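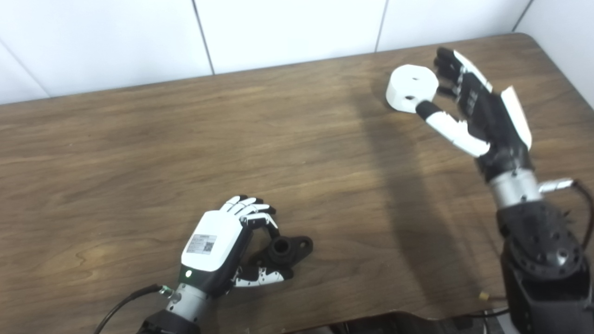 Household Tasks Group, Romwood Workshop

Progress report to the Kettani Fund, 2019-04-04
Prepared by Leen Rizk

Dear all,

Thank you for your patience with this one, which I had promised you before the end of March and which kept growing every time I sat down to finish it. You asked us a very plain question when you gave us the grant, namely whether a machine can do the ordinary chores of a house or a shop yet, and I have tried to keep to it, though I'm afraid I wander a little.

Most of the period has gone on holding things. It sounds a small matter until you watch a robot try to pick up a jar lid! We have put the folding and the shelf stacking to one side for now and gone back to the table, working with both hands and with plain parts that have no labels or soft edges to confuse matters. The black bracket is the awkward one of the pair, with its raised boss and the flat wing sticking out at the side, and the fingers have to curl over the top while the thumb comes round from underneath. The white puck is a friendlier shape, but it is short and wide, and a hand that closes on it a touch too early will push it away.

We logged 2,249 attempts across all objects, and 83 per cent of them ended with the object held and set down again where we wanted it. I was very pleased with that, and then rather less pleased when we moved on to the kitchen things. Mugs are good. Tins are good, provided they are full. Cloths, carrier bags and anything with a loose lid are still poor, and I would not want to promise you a cleared breakfast table this year.

On the shop side, the team at Plollar very kindly let us have a morning in their stockroom, and we came away with a long list. Their staff fill a shelf by feel, half looking at something else and chatting as they go, and our machine needs a good look at every single packet. It managed 10 packets in the time one of their people did the whole bay. Still, it put all of them the right way round, which I'm told is more than can be said for the Saturday lot.

There are two matters I should raise on the money. The Netetti software licence came in higher than we had budgeted, and I have covered the difference from the travel line, as we agreed on the telephone. We have also had more cable trouble than I would like, mostly at the wrists, and I should be glad of your approval to order 2 spare sets before the next round of trials.

After that we go on to lids and jars, then handing an object from one hand to the other, and then, if all is well, back to the shelves at Plollar. You would be most welcome to come and see us at any point, and we can always find an extra chair. I will send the full table of results separately, once I have checked the last few pages of the log.

With warm thanks and best wishes,
Leen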